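Inicio | Guías | Textil | Lavado | Contacto

Imprimir | Enviar por correo electrónico

Cómo fijar y conservar el color azul en prendas de algodón teñidas

Tiempo de lectura: 7 minutos

22 de diciembre de 2023

El procedimiento se aplica a prendas de algodón teñidas con colorantes directos o reactivos que sueltan color en los primeros lavados. No es válido para lana, seda ni mezclas con más de la mitad de poliéster. El índigo se trata aparte, al final, porque el pigmento queda depositado en la superficie de la fibra y responde mal a los fijadores catiónicos.

Prueba previa de solidez

Humedecer un paño blanco de algodón con agua templada y frotar diez veces sobre una costura interior. Repetir con el paño seco sobre otra zona. Si solo mancha el paño húmedo, hay colorante sin fijar y el tratamiento suele ser suficiente. Si manchan los dos, conviene hacer antes un lavado de arrastre para retirar el excedente; el fijador aplicado sobre una prenda saturada retiene también ese excedente y el roce seguirá manchando.

Lavado de arrastre

Lavar a 40 °C con detergente neutro, sin suavizante y sin blanqueantes ópticos. Aclarar hasta que el agua salga clara. En azules medios bastan dos aclarados; en marinos pueden hacer falta cuatro o cinco. No se debe pasar al baño de fijación con restos de detergente aniónico en el tejido, ya que el fijador precipita y deja cercos blanquecinos.

Preparación del baño

Para 200 g de tejido seco se prepara el baño siguiente:

Agua blanda: 4 litros
Fijador catiónico líquido (aquí, Kolilus): 7 ml
Ácido acético al 10 %: el necesario para llevar el baño a pH 5,5

El fijador se diluye primero en 100 ml de agua fría y se incorpora después al recipiente, removiendo. Añadirlo directamente sobre la prenda produce manchas oscuras que no se corrigen. Si el agua de la red es dura, como ocurre en toda la zona de Irnance, usar agua descalcificada o añadir un secuestrante antes que el fijador.

Inmersión

Introducir la prenda húmeda y desabrochada, con los puños desdoblados. Mantener veinte minutos a 40 °C con movimiento lento y continuo. Los dobleces que quedan quietos reciben menos producto y se notan a los pocos usos, sobre todo en el canesú y en la parte interior del cuello. Escurrir sin retorcer. Un solo aclarado en frío.

Secado y reposo

Secar a la sombra y del revés. La luz directa sobre el tejido mojado degrada el azul antes que otros tonos, y el daño aparece primero en hombros y mangas. Una vez seca, extender la prenda sobre una superficie clara y lisa, con luz difusa, y revisarla por ambas caras. Una base blanca o crema facilita detectar diferencias de tono.
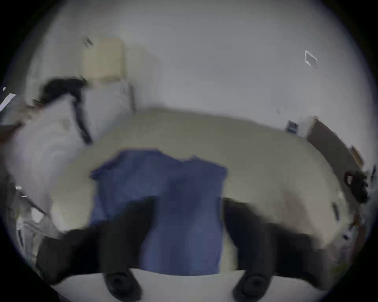
Según Léonie Mallet, el reposo debería alargarse hasta el día siguiente antes de planchar, porque en sus muestras de popelina el frote en húmedo mejoraba medio punto en la escala de grises con solo esperar. Blandine Millet discrepa en los tejidos gruesos: en sarga no encontró diferencia entre planchar a las tres horas y hacerlo al otro día. A falta de más ensayos, la espera larga se recomienda para popelina y batista, y queda como opcional en el resto.

Planchado

Plancha a temperatura media, del revés y con paño intermedio. Algunos fijadores viran ligeramente el tono con el calor. El cambio suele revertir al enfriar; si persiste pasada una hora, la dosis era excesiva y hay que repetir el lavado de arrastre.

Comprobación final

Repetir la prueba del paño en la misma costura. Anotar el resultado junto con el lote del fijador y el pH medido. La ficha 202 del cuaderno de taller incluye una tabla para ello, con una columna para el número de lavados posteriores.

Mantenimiento

Lavar a 30 °C como máximo, con prendas de tono similar. El vinagre en el aclarado no fija el color; neutraliza restos alcalinos y nada más. La sal de cocina tampoco actúa sobre una prenda ya teñida, aunque sí interviene durante el propio tinte. El tratamiento pierde eficacia con los detergentes de pH alto y puede renovarse con media dosis.

Nota sobre el índigo

En el índigo se omite el fijador. Lavar en frío, del revés, con poca carga y centrifugado corto. El sarga Moulin y la tela Cosard de urdimbre azul entran en este grupo. La pérdida gradual de color por roce es propia de este tinte y solo puede ralentizarse.

Imprimir | Enviar por correo electrónico

Anterior | Siguiente | Volver a Textil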